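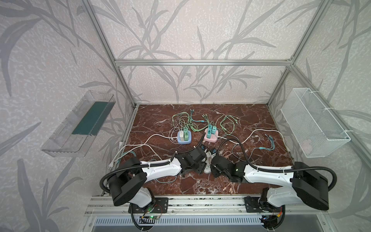

Arbeitszelle Ladekabel, beide Arme und die Steckdosenleiste dazwischen

Prüfliste Haushaltszelle, Standort Suvthorpe
Datum: Dienstag, 17. November 2020
Geprüft von: mir, gegengelesen von Noboru Takagi
Aufgabe der Zelle: Kabel und Ladegeräte aufräumen (Projekt Odera)

1. Not-Halt
Ergebnis: in Ordnung
Ich hab ihn 10-mal gedrückt, aus der Bewegung und im Stand, und beide Arme sind jedes Mal stehen geblieben. Beim letzten Mal hab ich Noboru damit erschreckt, sorry!

2. Befestigung der Arme an der Schiene
Ergebnis: in Ordnung
Alle Schrauben der Montageplatten mit dem Drehmomentschlüssel nachgezogen, da hat sich nichts mehr bewegt. Markierlack fehlt noch, kommt im Dezember mit der Bestellung von Trotach.

3. Schläuche und Leitungen an den Armen
Ergebnis: in Ordnung, beobachten
Die schwarzen Wellschläuche machen ziemlich große Bögen. Bei voller Streckung hat nichts gescheuert, aber ich schau mir das bei jeder Prüfung wieder an (ich trau Wellschlauch einfach nicht).

4. Platinen unter den Montageplatten
Ergebnis: Mangel
Die liegen offen, mit Drähten dran. Abdeckung bitte nachrüsten. Bis dahin greift da unten keiner rein, solange Spannung drauf ist, auch nicht »nur ganz kurz«.

5. Steckdosenleiste auf dem Tisch
Ergebnis: in Ordnung mit Auflage
Solange die Arme üben, bleibt die Leiste vom Netz getrennt. Ein Greifer merkt nicht, ob er am Stecker oder am Kabel zieht, und mir ist das am laufenden Strom zu heikel.

6. Wandbehälter
Ergebnis: in Ordnung
Acrylfach links und Drahtkorb rechts sitzen fest. Der Korb hängt nur an Kabelbindern, für Ladekabel reicht das locker.

7. Greifkraft
Ergebnis: nachstellen
Der Wert stand auf 255, also Anschlag. Für Steckergehäuse viel zu viel! Runtergedreht und im Ronine-Protokoll unter Nummer 655 eingetragen. 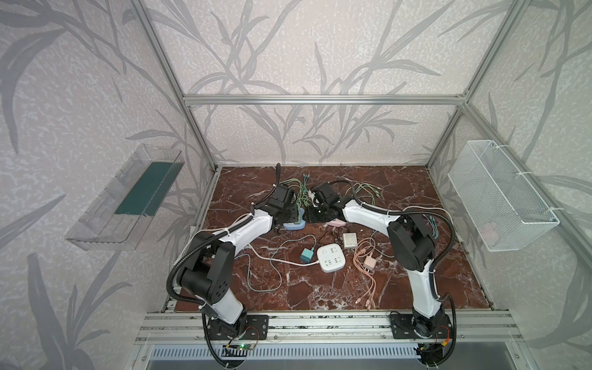
Kann so eine Anlage heute schon allein die Kabelschublade zu Hause aufräumen?
Dafür ist sie noch zu langsam und braucht zu oft Hilfe. Einzelne Stecker greifen klappt meistens ganz gut, bei verknoteten Kabeln muss fast immer jemand eingreifen.

8. Aufsicht
Ergebnis: in Ordnung mit Auflage
Kein unbeaufsichtigter Betrieb, auch nicht über Mittag. Noboru hätte gern einen Nachtlauf, ich hab erst mal nein gesagt, wir reden nach Punkt 4 noch mal drüber.

Freigabe: erteilt für Betrieb mit Aufsicht
Offen: Punkt 4, Markierlack aus Punkt 2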